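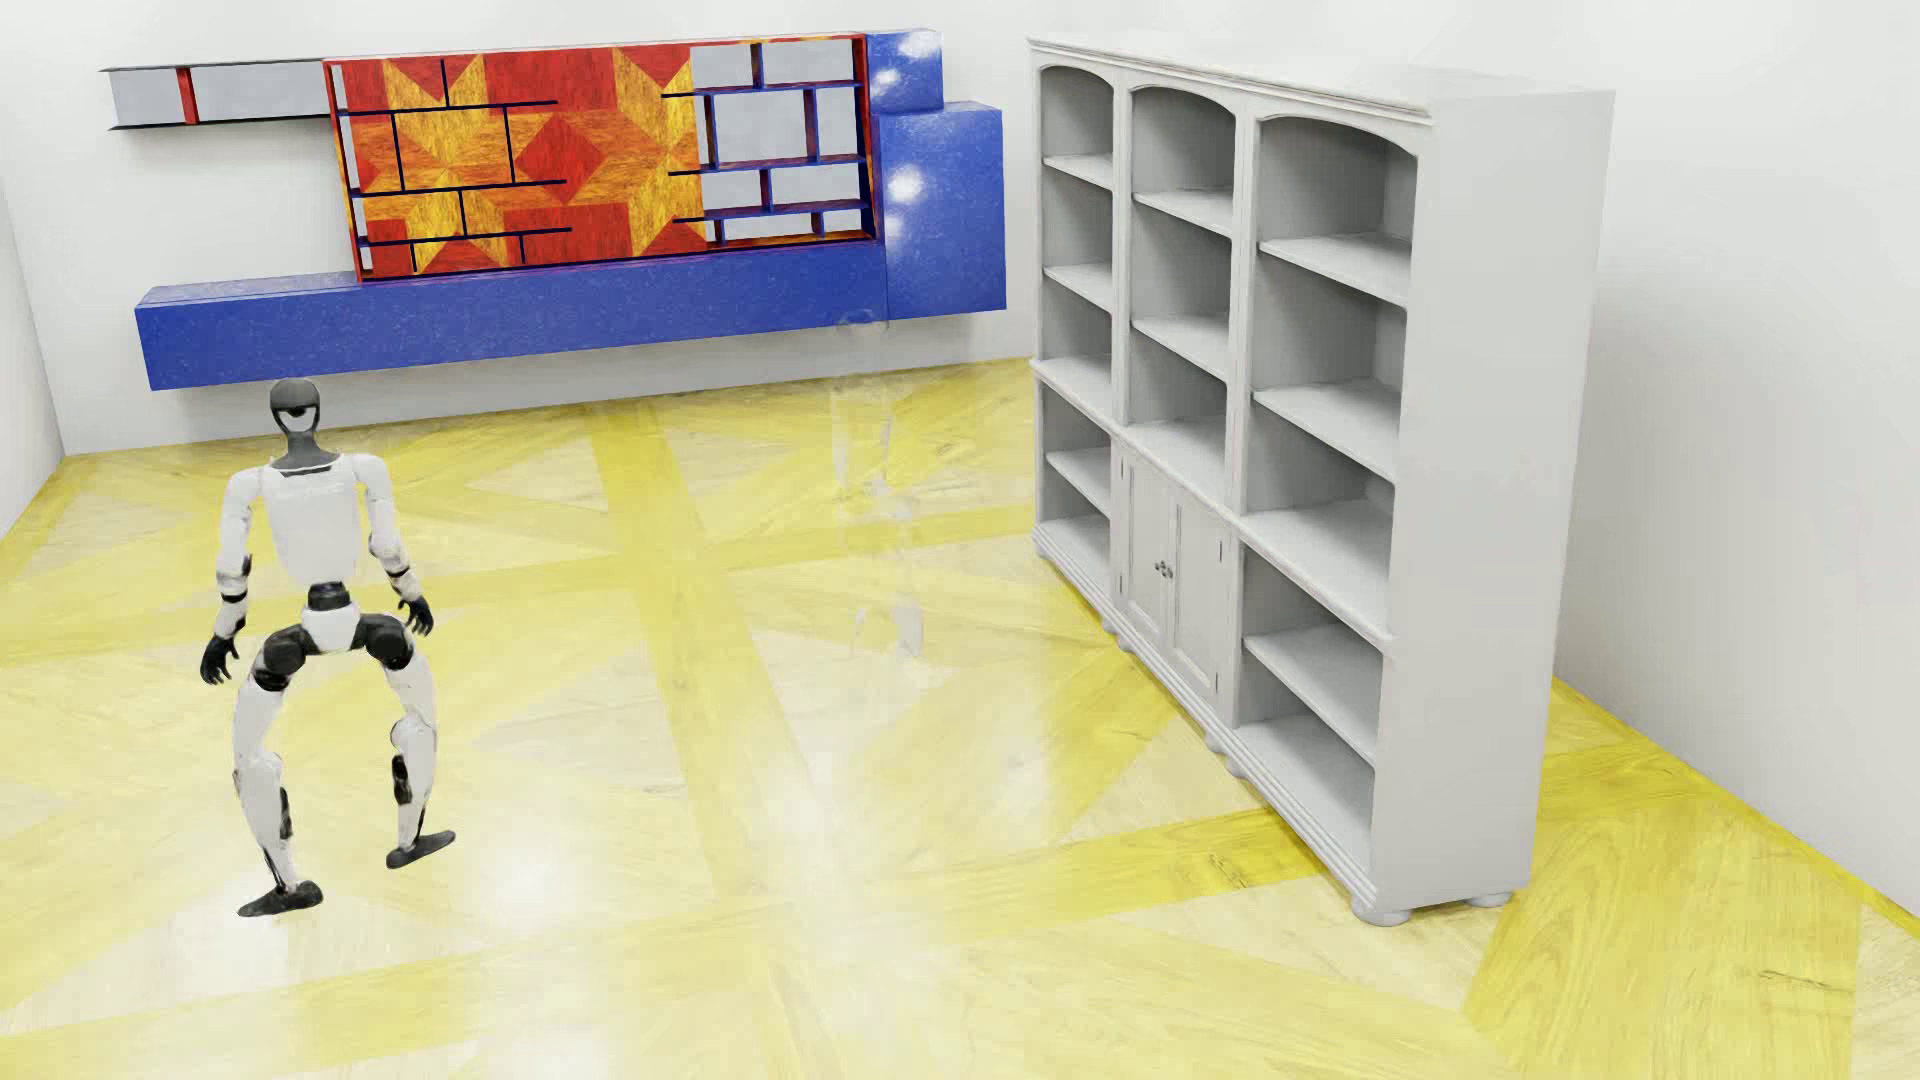

Figure 6.1 Knees bent outward, feet planted wide.

Chapter 6
Storage and the Body

I learned most of what's in this chapter in a rented apartment on Vastham Street with one tall closet and a very bad back. The closet was lovely. It had deep shelves all the way from the floor to well above my head, and I filled every one of them in a weekend, feeling terribly pleased with myself. By November I was kneeling on the carpet every morning to get at the coffee filters, and the winter coats were up where I needed a kitchen chair to touch them. I had measured the closet (twice!) but I hadn't measured me.

So before we get to cabinets, hinges, and drawer runners in Chapter 7, we're going to spend some time on reaching, bending, and lifting. I know it sounds like a detour. Students usually want to draw something by the second week, and I was the same. But a shelf height is really a decision about somebody's knees and shoulders, and you'll draw better shelves once you think of it that way.

We'll use three zones throughout the chapter. The easy zone runs from your hip to your shoulder, and you can put things in and take them out of it with your eyes half shut. The low zone is everything under the hip. You can get there, but you'll have to bend or squat, and so will your client – who may be seventy, or pregnant, or carrying a toddler. The high zone starts above the shoulder, and it's where the fondue set lives.

6.1 What goes where

The basic rule is to store by how often you use a thing, then by weight. Daily plates belong in the easy zone. A heavy mixer that comes out twice a month can sit low, though I'd want it near the front of the shelf. Light and rarely used things go up high. Books are awkward, as they always are, because they're heavy and people like them everywhere.

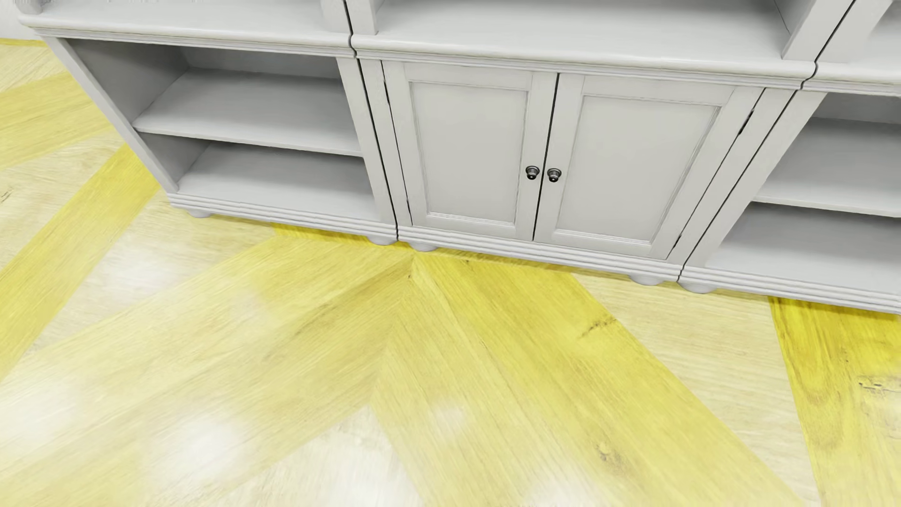
Anisa Ngau told me she stopped giving her clients a shelf plan at the first meeting. She asks them to live out of cardboard boxes for a week and write on each box every time they open it, and she says the boxes with no writing on them go to the top shelf or out of the house.

I've borrowed her method for the project at the end of this chapter. You'll be planning storage for the Sutanto house, a family home with 200 square feet of kitchen and a collection of 1000 paperbacks that the owners won't hear of thinning out. The floor plan is in Appendix B. Bring a tape measure on Tuesday, and wear something you can squat in, as we'll start by taking each other's reach heights.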